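Review: Trisari molded gripper fingers, two-arm set
Reviewed for the Skustitville student robotics club by Farzana Weerakoon

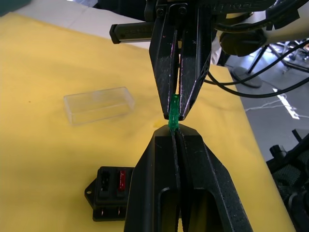 The Trisari fingers are sold as a drop-in replacement for the flat metal jaws that come with most classroom arms. Our club bought a set for each arm on the two-arm bench at the start of the December term and has used them at every meeting since. The club's task this year is fuse handling: take a blade fuse from a tray, pass it between arms if needed, and seat it in a holder. A handover leaves very little room for error. With the green fuse upright between the tips of one gripper and the other gripper's point almost touching its underside, the only clearance left is a small gap along the shared axis. Wide jaws do not fit in that space. These do.

What is in the box

Each set has a left and a right finger in black molded plastic, mounting screws, and a printed card with hole spacing. There is no case and no spare hardware. We lost a screw in the first week and had to replace it from the shop drawer. The card gives the spacing but leaves out the screw length, so measure before you order extras.

Fitting

Mounting took 16 minutes on the first arm and less on the second. The holes lined up with our plates without drilling. The closing position has to be set again in software after the change, as the new fingers meet farther out than the old ones did. Students who skipped this step had the arm reporting a closed grip with an open tip. The maker's instructions mention it in one line on the back of the card. It should be the first line on the front.

Grip on small parts

The taper is the main reason to buy these. A blade fuse is thin and its plastic body is smooth, and a grip high on the body leaves the lower part clear for the socket. With the stock jaws our students completed 4 of 37 logged insertions without help. I do not have a matching count for the Trisari set, since we changed the tray layout in the same month, so I will not put a number on the improvement. The common failure did change. Before, the jaw hit the neighboring fuse in the holder. Now the fuse arrives at the slot but is tilted a few degrees and stops at the rim.

Tilt comes from the tip surface, which is hard and has no pad. If the two fingers meet the fuse at slightly different heights, it turns. One of our members, Régis Guérin, tried a strip of thin rubber on the inside of each tip. This reduced the turning but made release less clean, and the fuse sometimes stayed with the finger when the gripper opened. We went back to bare plastic and slowed the closing speed.

Wear

The surface picks up dust and scuffs quickly, mostly along the edges. None of this has affected grip so far. The tips are the part to watch. After a hard contact with the bench, check that the two points still meet evenly, and do it by closing them on a strip of paper. If the paper slides out on one side, reseat the finger before running anything else.

Use with a wrist camera

The wedge shape takes up a good share of the lower part of our wrist camera view. A part lying directly behind the fingers can be partly hidden on approach. We handle this by coming in from the side and keeping the holder away from the center line until the last move. Teams that depend on the camera for the full approach should test this early. A plain yellow bench cover gives good contrast against the black plastic and is worth the small cost.

Compared with the Pirinex set

Our sister club at the Saxena campus uses the Pirinex fingers, which have padded tips and a blunter end. I ran them for one afternoon. They hold blocks and caps better and tilt less. They are too wide for a row of fuses unless the slots on either side are empty.

Verdict

Good for thin, upright parts in tight spaces. Fair for general pick and place, where a padded finger is the easier choice for new students. The missing screw length and the buried note on closing position are small faults that cost us most of a meeting. We are keeping both sets on the bench and will order 2 spare fingers before the next round.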